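Integrators and Institutional Buyers > End Effectors > Product Evaluations
Thread: Harnel five-finger hand, evaluation package: is it suitable for card handling?

s_lubis_procurement
Original post

Our department has received a quotation for the Harnel hand, offered as an evaluation package through Sketard. The package consists of one right hand, the wrist coupling, the teleoperation software and nine hours of remote support. The intended application is the sorting and presentation of printed cards at a visitor counter. The quotation remains valid until the end of the month, and I would be grateful for comments from members who have operated the hand on items of this type. I am particularly interested in grip on thin, coated stock, and in the condition of the finger coverings after extended use.

Sekar Lubis
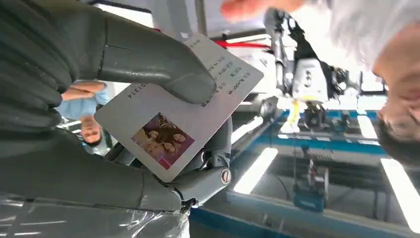
dosham_lab
Reply 1

Thin stock was the principal subject of our own evaluation, which was completed in November. The hand holds a single card reliably once the card is between the thumb and the fingers. The difficulty lies in the orientation of the card at the moment of grip. A card held at a tilt, with the thumb pressed over part of the printed text as on the BLACKPINK card, is secure enough to be carried but is not properly presented to a visitor. If the text must be readable, the thumb position has to be taught separately for each card format. The vendor's documentation gives this one paragraph. We would also recommend asking whether the fingertip pads are included in the quoted price. In our case they were listed as consumables.

r_siregar
Reply 2

I must disagree in part with the previous reply. The thumb position does not have to be taught for each format if the cards are supplied from a fixed holder. We ran 82 pick cycles from a divided holder with upright cards, using one taught grip, and only two required correction by the operator. The result depends far more on the holder than on the hand. Buyers should budget for a proper fixture and should not assess the product on cards taken from a flat surface.

Rizal Siregar
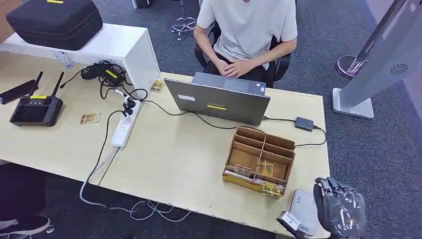 With regard to support, the nine hours are counted from the first call, including the time spent on software installation. We used most of ours before any gripping had taken place. Sketard agreed to an extension on written request, but this is not stated in the quotation and should be obtained in advance.

durica_integration
Reply 3

Our firm, Ďurica, has installed the same model at a client site and can confirm the remark on support hours. I cannot agree that the fixture resolves the matter. A visitor counter is not a test bench, and cards will be returned by the public in any position. A simple suction tool would handle flat cards at a much lower cost. The five-finger hand is justified only where the client also requires gestures or the handling of mixed objects.

s_lubis_procurement
Reply 4

Thank you all. Gestures are in fact part of the requirement. The hand is expected to greet visitors with an open palm between transactions, and a suction tool was excluded for that reason. May I ask whether the change from an open hand to a card grip is quick enough for a counter with a queue?

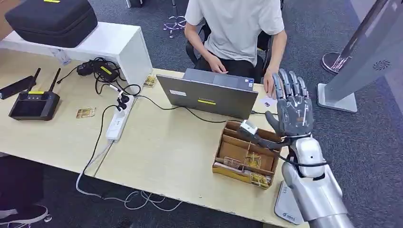
I should add that the counter will be attended at all times, so an operator may intervene where necessary.

dosham_lab
Reply 5

At the default speed setting, the change was acceptable to our reviewers. We did not raise the setting, as the supplier advised against it during the evaluation period. On the subject of returned cards, I share the view of durica_integration. Our procedure was to have the attendant place returned cards back in the holder, and I see no practical alternative with this product at present.

r_siregar
Reply 6

That is a reasonable procedure, and I withdraw the suggestion that flat pickup can be disregarded entirely. I maintain that the hand is suitable for an attended counter. For reference, our unit has now been in service for 51 days. The coverings show light marking at the thumb and no tears. I will send the fixture drawing to any member who requests it by private message.

durica_integration
Reply 7

Please request a written replacement price for the coverings before signing. Our client did not, and the matter is still under discussion with the supplier.

s_lubis_procurement
Reply 8

I have asked Sketard for a revised quotation that itemizes the pads, the coverings and the additional support hours. Their answer will be posted in this thread when it is received.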